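Progress report, second quarter. Nulach municipal election monitoring
To: Semeniuk Fund, grants desk
From: Uliana Hrytsenko

Short one this time, the full tables follow once the district office sends back the corrected registers.

Where we are. First round done, run-off for mayor is on Sunday. We had 170 observers signed up for round one and 82 polling stations covered from opening to the end of the count. The plan said every station in Nulach and the river villages. We got all of Nulach, missed four in the villages. Two observers ill, one car, one station moved to the school without notice and our person sat outside the old one until ten.

Complaints. 1,075 forms came in, paper and phone together. Most are small: names missing from the roll, queues, no ramp. The ones that matter are from Kivness, where the outgoing mayor's deputy was still chairing the local commission a week after the council suspended him. We wrote to the commission twice. One reply, which says the suspension "is being studied". Copy attached to the finance email, sorry, should of gone with this.
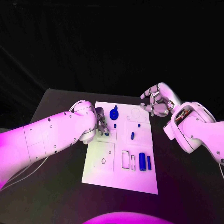
Council itself still has no working majority. The opposition group walked out in the budget session and hasn't been back, so the vote on observer access for the run-off was put off again. For now we go in on the old accreditation. The clerk says it holds, I'd like that in writing before the weekend and have asked.

Voter information. 2,036 leaflets out, all door to door, none left in boxes. Condetora printing was late by six days and the first batch had the wrong opening hour on the back. Reprinted at their cost. Radio slot went ahead, second one cancelled by the station, no reason given.

Money. Travel is over, printing is under. Would like to move the printing underspend into fuel and observer meals, please confirm by return if thats ok. No change to the total.

Still to do before Sunday:
fill the four village stations
evening training for new people, 6 pm, the usual hall
get answer on Kivness chair
phones, three still not charging

Risks. If the run-off result is close there will be a recount, and we have not budgeted observers for that. I will send a seperate note with a figure. Also two of the team leads are up for other work in January and I can't promise they stay for the final report.

Call me any time after four, mornings I'm at the commission.

Uliana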